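Product Review: Breltier Printed Table Mat, Rose Pattern

Reviewed for the household goods section by Seul-gi Nam

The Breltier mat is sold as a light covering for small dining and serving tables. The rose pattern was selected for this review, with pink flowers and pale green leaves on a light ground. It was kept in daily use through November and wiped down each evening.

The mat lies flat within a day of unrolling and does not shift when dishes are moved across it. Its print is soft enough to sit beneath strongly colored tableware – a bright red, flower-shaped plate stands out well on it – and it holds its own against a busy floral wallpaper.
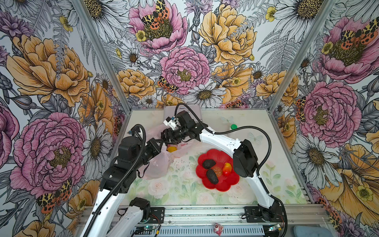
Cleaning is the weaker point. The pale ground shows every dark crumb, and a dry cloth tends to push specks around. A damp cloth clears them in one or two passes. Of the 25 wipe-downs recorded, none affected the color of the roses, although a faint crease remained where the mat had been folded in its packaging.

Breltier offers the mat in 2 sizes. The smaller suits a side table; the larger may be trimmed with household scissors, and the cut edge did not fray during the review period.

The mat is recommended for light daily use. Households that prefer to clean less often should consider a darker pattern.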